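Print | E-mail

Kodalard suspends automated terminal cell after wiring fault

EKDALE, 27 May 2018 – Kodalard has taken the robotic wiring cell at its Ekdale plant out of service after a fault left terminal screws under-tightened on round appliance bases.

The cell's torque sensor drifted below its set limit without raising an alarm. Of 1,948 bases processed, 16 failed the pull test at final inspection. No injuries were reported and no affected units were shipped. 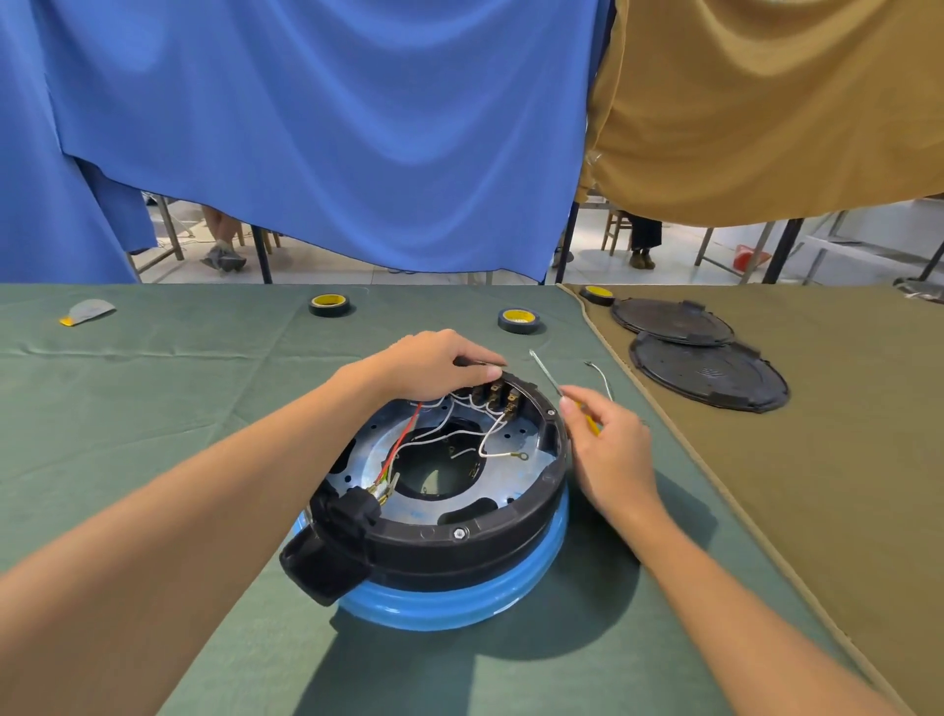

Terminal connections are being made and checked by hand until the cell is cleared. Each base from the affected run will be opened and its ground connection tested again before release.

Enent, the supplier of the cell, will fit a second sensor and an interlock that stops the arm when the two readings differ by more than 3 percent. Restart is planned for August – subject to a trial run of 40 bases at the Daly test site.

Print this page | E-mail this page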